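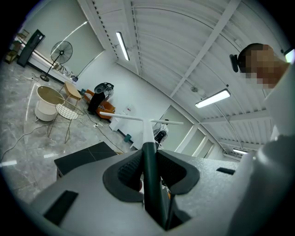 Stelwood Robotics Club – Manipulation Project FAQ
Posted June, by Celeste Garrido

What is the task this term?
Wiping down a vanity top and basin with a squeegee. Each demonstration is recorded with two hand-held grippers, and the policy is trained on the pooled set.

How many demonstrations are needed?
We have 670 logged. Each new member contributes 100 before moving to the training group.

Do I need programming experience?
Not for collection. The training group uses Python.

How should I hold the grippers?
One in each hand, with the marker cubes facing up and clear of your sleeves. Push long sleeves to the elbow.

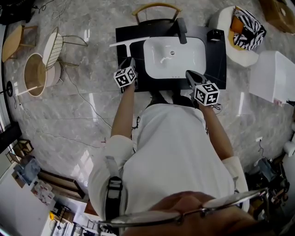
Keep both wrists loose and move at half your normal speed. Fast strokes blur the markers and the tracker drops the pose – those runs are discarded.

Does the vanity need to be plumbed in?
No. The task is scored on tool path and coverage, so the tap is never run.

Can I enter the Mamberg Cup with this project?
Yes, in teams of two. Entries need a supervisor's signature.

Comments

Zapata: Is the marker size the same as last year's? My calibration file is off by a few millimetres.

Valentina Espinoza: No, it changed. Pull the new file from the Brurkeo folder and recalibrate both grippers.

Zapata: Done, error is back within tolerance.

Contact the club | © Stelwood Robotics Club | Back to top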